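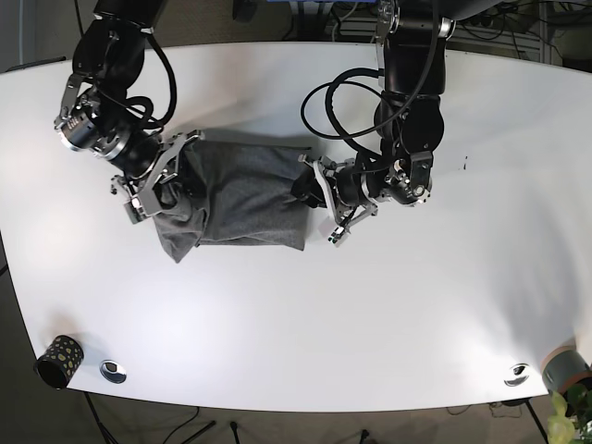 Folding is easier when you have a big table with nothing on it. For many years I folded on the bed, and the result was always a little crooked, as the mattress goes down under your hands and the cloth goes down with it. A hard and flat surface shows you every fold that is not straight. Before you fold something soft, take it at its two ends and pull it out between them, as with the grey piece over the white table, and only then lay it down. If an end is caught in a bunch, like on that grey one, let it go and take it again nearer to the edge. A table with rounded edges is very good for this work, the fine knitwear does not catch on a corner when you pull it towards you.

Home Kitchen Laundry Workshop Garden Contact

Last updated: 30/04/2018

Preparing the table

Wipe it with a damp cloth and then with a dry one. I wait a few minutes before the first clean shirt goes on it. Crumbs are worse than dust, and jam is the worst of all, so if your folding table is also your breakfast table, look at it from the side, against the window. On a white top the light makes a shine in the middle and you can miss a sticky spot there.

The height is more important than the size. Mine was too low and my back complained after one basket. I put four wooden blocks from Ó Conaill, the hardware shop in Pronstead, under the legs, and I glued a piece of felt under each block. Check that the table does not rock before you lean on it.

Taking the washing from the machine

Shake each piece once, strongly, before you hang it. You hold it by the hem, not by the shoulders. If you spin at over 1000 turns, the creases in cotton are pressed in quite hard, and a shirt that stays in the drum for the evening will need the iron. For shirts and thin trousers I choose the slower programme and accept that they hang longer.

My rack is a Vakon 1396, which I mention only for readers who asked after the last page. It is wide enough for a sheet folded one time. Any rack is fine if the bars are thick. Thin bars leave a line across the front of a jumper, and this line is stubborn.

Soft knitted things

Jumpers, cardigans, soft scarves and cloth bags of jersey all behave the same way. They stretch where you hold them. Take a good handful and not only a small pinch between two fingertips, and do not let the heavy part hang down for a long time.

Lay the piece with its front to the table. Smooth it from the middle to the sides with the flat hand. Bring the sleeves in across the back, then fold the sides in, then the bottom up to the collar. For a thick jumper I stop there. For a thin one I make one more fold, so it stands by itself in the drawer.

Do not press on the folds. With wool this is not necessary and with acrylic it makes a mark which you will see when you wear it.

Striped clothes

Stripes are a help and also a trouble. They are a help because you have a ruler printed on the cloth. They are a trouble because every mistake is visible, and when the garment is in a heap the lines run in all directions and you do not know which is the top. 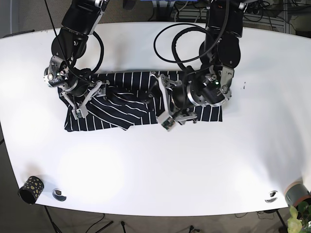
Dark navy with thin white stripes, bunched on the table. Look how the lines turn where the cloth folds.

Start by finding one stripe that you can follow without losing it. Follow it with a finger until you come to a hem or a seam. Now you know one direction of the garment, and you can open the rest from there. When there is a part doubled over in the middle, open this part first. Pulling at the outside only makes the knot in the middle tighter.

When the piece lies flat, fold along a stripe and never across two of them. If the stripe on the upper layer lies on the stripe of the layer below, the fold is straight. You can check it at the edge – lift the corner a little and look.

With dark navy and black cloth please watch also for fluff. I go over it with a damp rubber glove before the folding, always in the same direction. It works better for me than the sticky roller, and you do not need to buy refills. Flonia makes a brush for the same purpose, which I have tried; it is good on coats but too hard for thin shirts.

Working order

I keep the work on the upper half of the table and leave the half near to me free. The heap stays far, the folding is done near. It sounds like a small thing, but when the heap is under your elbows you fold in the air, and everything comes out uneven. Finished piles go on a chair.

Fold the big pieces first, when you are still fresh. Socks can wait until you sit down.

If two of you are folding, stand on the same side of the table for small things. For sheets and tablecloths stand opposite, and agree before you start who walks to the other. At our home we met in the middle with the wrong corners many times.

Putting away

Let everything rest for one hour on the chair before it goes in the wardrobe. A seam or a waistband can still be damp when the rest feels dry; touch it with the back of the hand. In October, when the heating at our house is not yet on, I leave the piles until the next morning.

Put the new pile under the old one in the drawer, so the same two jumpers are not worn the whole winter.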